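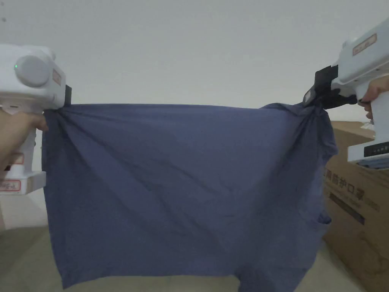 # Questions about folding and bringing clothes

We receive many of the same questions by e-mail, so I collected the answers on one page. If yours is missing, please write to us at the desk in Jerivstead. I update the page when I have a free evening.

*Magdolna Hegedűs, Drutwood Clothes Exchange*

## Before you bring the clothes

**Must the clothes be washed?**

Yes, washed and fully dry. Please check the seams and the collar with your fingers, these places stay damp longest. One damp shirt in a closed bag can give its smell to all the others by Sunday.

**Do I have to iron them?**

No. Small creases are no problem for us. If you take a shirt from the line, hold it by both shoulders, pull it a little to the sides and give it one good shake. Most of the creases go away by this. Linen is an exception and it will look like linen whatever you do.

**Can I bring clothes with holes or stains?**

A missing button is fine, also a hem which has come down. Boyang Zheng repairs these on the sewing table. Stains we cannot accept on the rails, but plain cotton with stains can go in the rag box next to the door. Please tell us which is which, so that we don't have to search.

**How many pieces may I bring at one time?**

The limit is 12 pieces for one visit. A pair of socks is one piece. A pyjama is also one piece if both parts are there.

**Do you take bed linen and towels?**

Towels yes. Bed sheets only from October, when we get the second shelf back from the Gurna shop. Curtains no, I am sorry, we have no place to hang them open and people want to see the length.

## Folding T-shirts

**Why do you ask for folded T-shirts, when shirts go on hangers?**

T-shirts become long at the neck when they hang for weeks. The thin ones get also two little points on the shoulders from the hanger. On the shelf they keep their shape, and we can put more of them in one row.

**What is the easiest way to fold one?**

There are many ways. We use this one because every stack has then the same width:

1. Hold the T-shirt by the two shoulders and let it hang, so that the bottom falls down by its own weight.
2. Lay it on the table with the front side down. Put the bottom hem on the table first and lower the shoulders after.
3. Smooth it with flat hands from the middle to the sides.
4. Fold one side to the middle of the back, and bring the sleeve back over itself.
5. Do the same with the other side.
6. Fold the bottom up to the collar, then once more.

The print or the pocket should now be on top. If it is inside, you started with the front side up. Just turn it and begin again.

**My stack is always crooked. What do I do wrong?**

Probably the first two sides are not the same. Look at the collar: on both sides of it there should be the same piece of shoulder. We keep a piece of stiff cardboard on the table, you can lay it under the collar and fold around it. When you have done ten or so T-shirts with the cardboard you don't need it any more.

**The fabric pulls in diagonal lines when I hold it up. Is it damaged?**

No, it is only the tension. When you hold soft fabric at two corners, the creases run from the corners to the middle. Move your hands a little closer together and let the top edge hang with a small curve. After it lies on the table, you smooth it and the lines are gone. If a line stays after smoothing, it is an old crease from the wash.

**How do I fold very large T-shirts?**

The same way, but fold the sides a bit deeper and make three folds from the bottom and not two. For sizes over XL it helps to use the long side of the table. Please don't fold them in the air against your chest. I know it is quick, but the sleeves come out different every time and somebody has to open it again.

**Dark clothes show every bit of fluff. Do you have a brush?**

There is a fluff roller in the drawer under the scales. Use it before folding, on both sides. Dark blue and black have separate stacks, and I must ask you to carry them to the window if you are not sure, because under our ceiling lamp they look the same.

**What about long sleeves?**

After you fold the side to the middle, lay the sleeve straight down along the back. It should not stick out at the bottom. If it is too long, turn up the cuff.

## On the shelf

**How high can a stack be?**

Up to the pencil mark on the side of the shelf. Above it, the stack leans and the lowest T-shirts get a hard crease in the middle.

**How are the sizes sorted?**

From left to right, from small to large. The label in the neck decides. If the label is cut out, compare the T-shirt with one from the stack, shoulder to shoulder. Children's sizes are in the low shelf by Kang's old counter.

**How many clothes do you have in the exchange?**

At the last counting it was 1,985 pieces, without socks. We can store 2,000, so you see why I am strict with the limit. Of the shelf boxes 66 are for folded things and the rest of the room is rails.

**Can I look through the stacks?**

Of course. Please lift the upper part of the stack with one hand and take out the piece from the side with the other. If something opens, you can leave it on the table by the window. We prefer it to a T-shirt which was pushed back between the others.

## Helping us

**May I come only to fold?**

Yes, gladly. Sunday afternoon is the best time, after three o'clock. You don't need to register. Boyang shows the folding to new people and he is more patient than I am.

**Can children help?**

From eight years they can, with a parent in the room. Socks and small towels are a good start.

**I folded at home in another way. Will you refuse my bag?**

No. We will fold again what is too wide for the shelf. If you have the choice, roll nothing, please. Rolled T-shirts are good for a suitcase but on our shelf they fall to the floor.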